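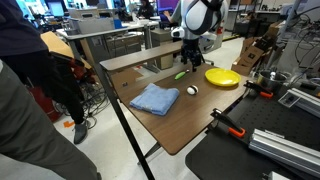 Tsegereda Demissie asked under my last post why we still bother demoing by hand when you could just script the thing and go home. Fair question, gets a thread. Typing fast, sorry in advance.

2/ Short version: scripting a pick is fine if the object is stiff and sits where you left it. Towel doesn't do that. Ball doesn't do that either. So we drive the arm remotely, record the whole run, and the policy learns off the recordings.

3/ Current set is 300 demos. Tabletop stuff. Towel, ball, plate, a green thing we just call "the green thing" in the task list. One object per demo for now, mixed later.

4/ Of the 300 we kept 253. The rest got tossed. Mostly operator hesitation. You stop to think, arm stops too, and then the model learns that stopping over the towel is part of the job. Ask me how I know

5/ Controls: we run Naster for the teleop side. Leader arm in your hand, follower does the same thing a hair later. The lag is small but you feel it on the ball. You close, it's already rolling.

6/ Wichai Intarasuk's trick for the ball: come straight down, open wide, don't chase. If you miss, back all the way up and start the approach over. Chasing looks clever on the day and is garbage to train on.

7/ Towel is the opposite. Slow, pinch the top layer near a corner, lift a bit, wait for it to hang, then move. If you grab the whole bundle it's just a block and the policy learns nothing about cloth.

8/ Plate: rim only. Shallow rim = not much to hold. We tried hand guiding first (grab the arm, push it through the motion) and it was worse than remote. Your own arm ends up in the camera view and you push harder than the motors ever would.

9/ Hand guiding is still good for waypoints tho. Home pose, hover pose, drop pose. Takes a minute, no headset, no leader arm. I'd teach a new person that way first and then put them on remote.

10/ Sessions are 30 minutes max then swap. I used to do longer. Went back over the July logs with Lesia Demchenko and my second hour was awful, wobbly approaches, late closes. You don't notice while your driving.

11/ Someone's going to ask about resets. Move stuff between every demo. Rotate the towel. Put the plate somewhere annoying. Our first batch had the plate in the same corner every time and the policy went to that corner whether there was a plate or not lol

12/ Labels: one line per demo, plain words, typed right after. "pick towel place plate". We have a longer format in Koval but no one fills it in past lunch so I quit asking

13/ Re Petro's question on replay: yes we replay a handful open loop on the arm before training. If the replay can't hit the same spot with the object put back, something's off in the recording, usually the timestamps. Teh ball is no use for this, use the plate.

14/ Numbers people want: no, I'm not posting a success rate yet. Eval is half done and I changed the start poses in the middle of it. My fault. Redoing.

15/ Next up is two objects in one demo, towel then ball, same operator all the way through. Mixing operators inside a task gave us two different grasps and the policy tried to split the difference. Went right between them and closed on air.

16/ Tsegereda, so that's the answer: I'd script the plate. I'd never script the towel. If you want to try driving, message me, bring patience and a wrist that doesn't hurt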